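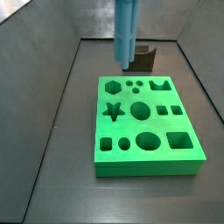

Search this blog
Type and hit enter

March
by Yatziri Alvarado

Ok quick one, I have until the dryer buzzes.

We moved. Finally. Out of the Ombridge place, into the top half of a house on Becerra, and I have been meaning to write about it for weeks but every time I sit down there's another box. So. Notes on moving with a toddler, in no order, from somebody who did most of it wrong.

The new place is smaller. I knew that. I saw the floor plan, I stood in the rooms, I said "oh it's cozy" to the landlord like a person who had never owned a couch. Then the couch came. Four of us on the stairs turning it one way, then the other, then legs off, then back down to the sidewalk to think about it. My brother-in-law wanted to take the door off. We took the door off. Still no. It went in over the balcony in the end with two straps and a lot of yelling, and the guy downstairs came out to watch with a sandwich.

Measure the couch. Measure the stairs. Measure the turn in the stairs, that's the one I skipped.

Movers: we used Pirgate. $645 for the truck and two men, plus the extra hour for the couch situation. Fine. Nothing broken except a lamp I didn't like. They were late but they called first, and they were sweet with Nico, let him sit in the cab and push the wiper switch. He still talks about the wipers.

Boxes. I numbered them. Felt very smart. 84 boxes, a list in a notebook with what was in each one. Then I packed the notebook. It was in box 61, under the good towels, found it on day nine when it was no use to anyone.

What I would do instead is write on the side. Not the top! The top is under another box. Just KITCHEN, big, on two sides. And one bag that never goes on the truck: sheets, chargers, toilet paper, coffee, the kid's cup. We had everything in that bag but the cup. Long night.

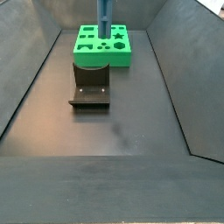 The toddler part

Everybody told us to do his room first. We did his room first. He slept in the hall. For a week he would not go past the door, he laid down on the bath mat with his blanket and that was that, so I put the crib mattress out there and stepped over him at 5 am to get to the kettle.

Then one night he walked in on his own and got in bed. No idea why. I'd love to tell you it was the new curtains.

Toys: I packed nearly all of them early, thinking he'd get by with books. Wrong. He wanted the shape blocks, and he wanted them right then, and they were in a box somewhere in the seventies. Leave out the one thing they do over and over. For him it's putting a thing in a hole and taking it out again, he can go half an hour on that, and half an hour is one whole closet packed.

Also he unpacks. Whatever you put in, he takes out. I taped a box shut with him watching and he looked at me like I'd slammed a door in his face. We gave him his own box in the end, he filled it with potatos and one shoe. It's marked NICO and it still hasn't been opened, so if you're missing a size 7 sneaker.

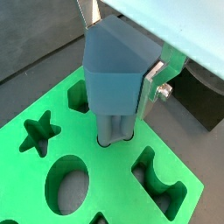 Stuff I still haven't done

- Change the address at the bank. Did the library first, priorities
- Hernidum. That's the internet people. They have now come out twice and both times the box they need to get at is behind the neighbor's washing machine
- Curtains for the front. Currently a bedspread and clothes pins
- Hang anything. The walls here are plaster and I'm scared of them
- Find the can opener. We bought a new one. I know what happens next
- Write back to the old downstairs neighbor, who sent a card, an acutal card, with a stamp
- The couch doesn't have its legs back on. It's kind of nice low

I do like it here. The kitchen gets sun until lunch and there's a bakery close enough that Nico can walk it, which takes forever, he has to say hi to every gate. I miss the Ombridge bathtub. I don't miss the Ombridge parking.

Dryer. Gotta go. If anyone has a way to get marker off a white fridge please leave it in the coments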